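Willon Rooms
Simulated homes for teaching robots to find their way and fetch things

Willon Rooms is a set of furnished home interiors that run in a simulator on an ordinary desktop computer. You drive a virtual robot through them with a game controller, and everything it sees and does gets saved as a training example. We built it at our Pisville office after a long spring of hauling real furniture between two labs, and we still get a little giddy every time a new room loads and just works!

The current release comes with 1109 room layouts. Kitchens are the favorite by a wide margin, followed by living rooms and the long hallways that Lev Onyshchenko keeps adding. You can swap wall colors, floors, furniture and countertop items between runs, or leave a room as it is and record the same task over and over from different starting spots.

What gets recorded

Each run saves the camera view, the driver's commands and the position of the robot's base. If your robot has an arm, joint positions go in too. We keep the whole run, including the turning and wandering before the driver heads for the target. Etenesh Teshome talked us into that one, and she was right - models trained on her uncut runs got themselves out of corners far more often than the ones we had fed only the neat parts.
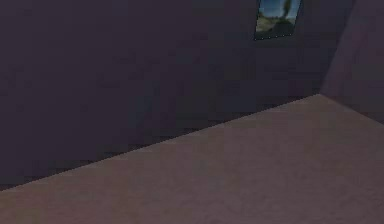
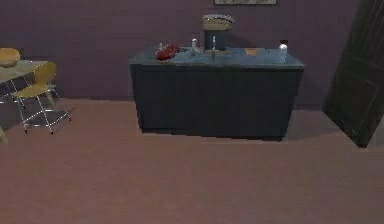
Drivers pick up the controls fast. Parvathi Thevar had a class of 17 students recording by lunchtime on a Wednesday, and most of them had never touched a robot of any kind. A short practice task opens first, then the real instructions come up as plain sentences, such as "go to the counter and stop in front of it." Press the left trigger to throw out a bad run and start over.

Picture size is small by default. This keeps files light, and a set of some 1000 runs fits easily on a laptop drive. You can turn the size up in the settings if your model wants more detail, though recording will slow down on older graphics cards.

New in this version

Doors can now be set to any angle before a run starts. Wall pictures can be moved or switched off. The Dmytriv controller layout is back (we heard you!), and error 1005, the one that froze playback after a room change, is fixed.

Coming next: a laundry room, stairs, and the Narnham apartment pack that Solomiia Antoniuk has been modeling since April.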